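Über uns: Grorndale, Verlag für Lyrik und kurze Prosa

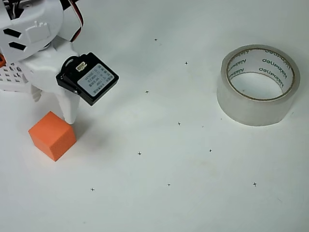
Lesezeit: 2 Minuten

Verlage schreiben auf solchen Seiten gern, dass sie für Bücher brennen. Wir haben das bei genug Häusern gelesen, die ihre Lyrikreihe im Jahr darauf eingestellt haben, und lassen es lieber weg.

Grorndale macht Gedichtbände und kurze Prosa, meist in Auflagen von 300 Stück. Seit der Gründung durch Rasha Darwish und Sherif Morsy sind 47 Titel erschienen. Der bestverkaufte steht bei 2.084 Exemplaren, und wir wissen bis heute nicht genau, warum gerade der. Eine Besprechung im Radio kam erst, als die zweite Auflage schon gedruckt war.

Das Lektorat liegt bei Tsegereda Beyene. Sie liest jedes Manuskript zweimal, beim zweiten Mal laut, und streicht viel. Wer das nicht möchte, ist anderswo besser aufgehoben. Emiko Minami setzt die Bücher und entwirft die Umschläge, Yara Nimri kümmert sich um Lesungen, Rechte und die Buchhandlungen, die uns noch bestellen.

Im vergangenen Jahr kamen 998 Einsendungen. Sechs davon sind Bücher geworden. Wir schreiben das hin, weil viele Verlage an dieser Stelle »Wir freuen uns auf Ihr Manuskript« stehen haben, und freuen ist ein großes Wort für einen Stapel, der bis März reichen muss. Antwort bekommt trotzdem jeder, manchmal nach fünf Monaten.

Druckkostenzuschüsse nehmen wir von Autorinnen und Autoren nicht. Wer für sein Buch zahlen soll, hat einen Dienstleister vor sich, und das sollte dann auch auf der Rechnung stehen.

Von Preisen halten wir mäßig viel. Zwei unserer Bände standen auf Auswahllisten, verkauft hat sich danach keiner merklich besser. Eingereicht wird weiterhin — die Jurys lesen ja gelegentlich doch.

Die Reihe Arruda bringt zweisprachige Ausgaben, Original links, Übersetzung rechts. Übersetzerinnen und Übersetzer stehen bei uns auf dem Umschlag und sind am Verkauf beteiligt.

Manuskripte bitte nur per Post, höchstens 30 Seiten, ohne Exposé. Telefonisch sind wir mittwochs zwischen 10 und 13 Uhr zu erreichen.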